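mbailly
Hi all! The Posach Library human rights lecture series is back this winter, four Sunday talks, free as always, and I'm so pleased that Clotilde Maillard agreed to open with the one on farmworkers and the right to organize. Doors at 2, and do come early.

elba_i
Wonderful news, Mathis! I only wish it weren't Sunday again, with so many of us working weekends.
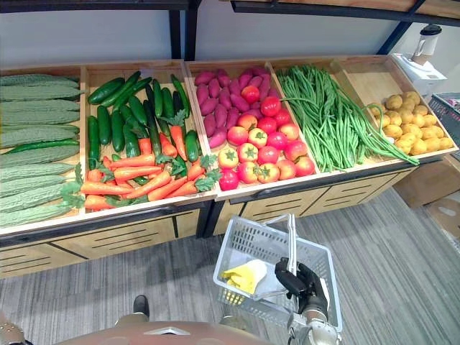
Bitter melons at the produce counter

noman.b
I have to disagree with Elba, bless her. Weeknights drew a handful of people and last December's Sunday talk had over 400.

elba_i
Well, sure, but were any of them farmworkers? Seems worth asking, given the topic.

mbailly
Fair point, and I'll ask Clotilde about repeating hers on a weeknight. Parking is behind the Tadisano building, by the way.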